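From: Cathal Keogh
To: the lunch list
Subject: Re: Re: Where are we eating, and other unanswerable questions

Ultan Conneely wrote:

> Lads and ladies,
>
> I make it five weeks running that we have ended up in Sonetti, and I
> don't believe a single person on this list likes Sonetti. I had the
> lasagne again. I don't know why I had the lasagne again.
>
> What happens is this. Someone writes at eleven to ask where we're going.
> Everyone says they're easy. By twenty past twelve we are standing at the
> lights, hungry and being polite, and Sonetti is across the road.
>
> I have found a website that will sort it out. It's called Monuvby. You
> put in the places you can walk to, it asks each of us a few questions,
> and it picks. No arguing. Would someone with more patience than me try
> it and report back?
>
> Also, whoever has my good umbrella, I know it's one of you.
>
> Ultan

Ultan, all,

I have more patience than Ultan (the bar is low) so I gave Monuvby the best part of an evening. Report follows. The umbrella isn't me, I have a hood.

First you make an account, and it wants to know what you are called, where you are, and how you would describe your relationship with food. The choices are Curious, Devoted and Practical. I went for Practical and it said "Great choice, Cathal!", and I felt it would have said that whatever I'd pressed. I went back and pressed Devoted to check. It would.

Then you draw a circle on a map to show how far you'll walk. Mine started at 3000 metres, a distance none of us has covered at lunchtime without a fire drill. I dragged it down to 300 and it told me I was "limiting my adventures". At 300 metres our adventures are Sonetti, Drudov, the sandwich counter in the garage, and a place it insists is a tapas bar. I walked past on the way home to be fair to it. It's a dentist's.

Widening the circle a bit brings in Carroll, which I had forgotten about. You'll remember Carroll, it's the one with the soup. We stopped going when they put the benches in and somebody's back went. I won't say whose, he's quoted at the top of this message.

After that come the questions, and every one of us would have to answer them every day or it sulks. How hungry are you, on a slider. Hot or cold. Would you share a plate. Do you want to be surprised. I can't think of anyone here who wants to be surprised at lunch on a working day, but there's no option for that, the slider goes from "A little surprised" to "Amaze me".

I filled it in as five different people to see what came out. I did my best to be accurate. For Ultan I put very hungry, hot, will not share, a little surprised. For myself I put the same but with a better attitude. I ran it and it thought for a while, with a small animated fork going round, and it picked Drudov.

Now I've nothing against Drudov. The dumplings are good and the man is pleasant. But they don't open for lunch until one, and there are two tables, and one of those has the till on it. So I told Monuvby no. It asked me to say why, from a list, and the nearest I could find was "Not in the mood". It then picked the dentist.

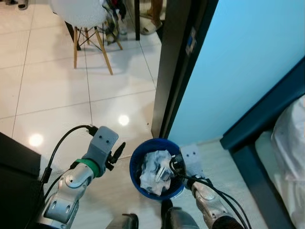
I told it no again and it offered me something called Group Harmony, where each person gets to strike out one place and whatever is left wins. I liked the sound of this. The trouble is that with four places and five people you strike out everything by the time you reach the fifth person, who gets a message saying "Looks like you're all set!" and a picture of a salad.

You can pay to have the adverts taken away. I didn't. I quite liked one of them, it was for gutters.

So my finding is that the thing works about as well as we do, only with more buttons. I don't say don't use it. If anyone wants the login it's yours, and you can be whichever of the five you like, though I'd warn you I made the fourth one allergic to celery to see if it would notice and I can't find where to undo it.

What I'd propose instead is older technology. There is a biscuit tin on my desk with no biscuits in it. Everyone writes one place on a bit of paper by 10 in the morning and puts it in the tin. Whoever is nearest at noon pulls one out and that's where we go, and the only rule is no groaning. If you write Sonetti you have to sign it.

Before anyone asks:

- yes, you can write the same place as yesterday
- no, you can't put in two bits of paper, Ultan
- "anywhere" isn't a place, and neither is "I'm easy"
- if it's Drudov, we go at one and eat something beforehand

I'd suggest we give it the whole of September and see how we get on. If it all falls apart we can go back to standing at the lights.

Separately, a few of us were talking about Carroll on Saturday now that I've reminded myself it exists. They do chairs at the weekend, apparently. Let me know if you'd come and I'll ring and ask for the table away from the door. Soup is the only thing I can vouch for, and I'm going on memory there.

Cathal

PS. I've been getting emails from Monuvby since. The latest says "Cathal, your table for five misses you". It's from the dentist.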